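Wk 8 notes - fruit and veg quality, post harvest handling
Tutor: Veerle Koster (Yuk-lan Tang taking the Lendthorpe group)

Carried over from last wk: respiration. Everything picked is still alive and still breathing. Uses up its own sugars, gives off heat, water and CO2. Warmer = faster. Slow the breathing, get more shelf life. Most of this unit hangs off that.

Climacteric vs non-climacteric
Climacteric - keeps ripening after picking. Apple, banana, mango, avocado, tomato, pear. Burst of ethylene, respiration goes up, then softening and colour change.
Non-climacteric - what you pick is what you get. Citrus, grapes, strawberries, cherries, pineapple. Will change colour or go soft but wont get sweeter in any way that counts.
Melons are the messy one. Rockmelon yes, watermelon no, honeydew depends who you read. Put "varies by type" in the test and you'll get the mark.

Ethylene
Gas, made by the fruit itself. Tiny amounts do the job. Bruised or rotten fruit makes more, so one bad one in a tray does speed up the rest. Keep leafy greens, carrots and broccoli away from apples and bananas (yellowing, bitter taste in carrots). Ripening rooms use it on purpose for bananas, see Peeters handout p 2.

Skin colour as a maturity guide
Two colours to think about. Ground colour = the one underneath, green going to yellow as chlorophyll breaks down. Blush or cover colour = red on top, mostly from light, poor guide to ripeness. Buyers look at blush, growers should look at ground colour.
Green does not always mean unripe. Granny Smiths, limes, some avocados, green pears. Oranges grown in warm areas can be fully mature and still green.
Marks on skin: sort into cosmetic (russet, limb rub, light scarring) and the ones that go deeper (bruise, puncture, sunburn, rot). Cosmetic drops the grade. Deep ones mean out.
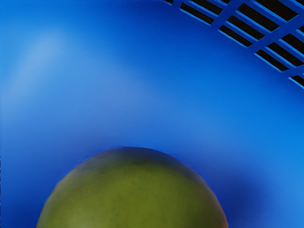
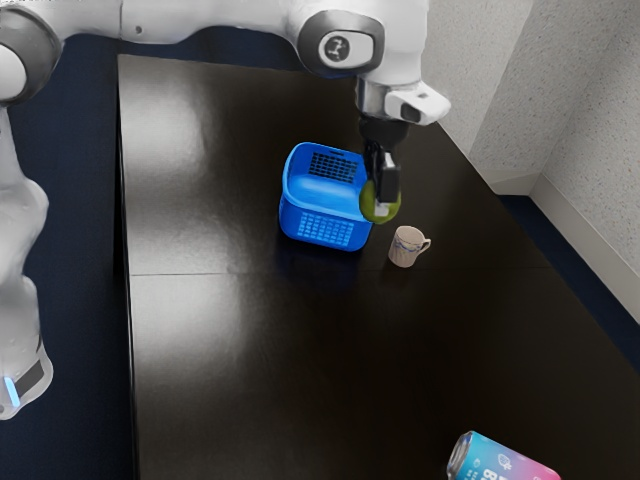

Green fruit and blue basket, close up (first) and from further back (second).

Firmness
Penetrometer, take a thin slice of skin off first, two readings on opposite sides, avoid the blush side if you can. Push steady, dont jab. Jozef Claeys will demo with the old hand held one, the bench one is away for repair until November.
Write the tip size down!! Big tip for apples, small for pears. Readings are useless without it.

Sugar and starch
Refractometer reads soluble solids in Brix. Zero it with distilled water, wipe the prism between samples.
Starch test for apples and pears: cut across the middle, iodine on, starch goes blue-black. Clear in the core and spreading out = further along. Compare to the chart for that variety, not just any chart.

Storage temps
Apples close to zero. Bananas never under 13 or the skin greys (chilling injury). Tomatoes in a cold fridge lose flavour and go mealy. Cucumbers pit. Chilling injury often only shows up after the fruit comes back out to room temp, so it gets blamed on the shop.
Humidity high for nearly everything, except onions, garlic and pumpkin.

Worked example, Claltau packing shed
2617 kg in, 300 kg out at grading. Pack-out = (2617 - 300) / 2617 = 88.5 %. Always divide by what came in. Half the class divided by what was left last time.

Prac
Groups with Birsen Aksoy. Record variety, mass, ground colour, firmness x2, Brix, starch score. Units in the heading of the colum, not in every box. Closed shoes. Iodine stains so bring an apron, and no eating the samples.

Reading: Grasomis reader, ch on harvest maturity, to p 79. Skip the bit on wax coatings, we do that later.
Prac sheets due 11/06/2019, hand to Anouk Geerts at the front office, names on every page pls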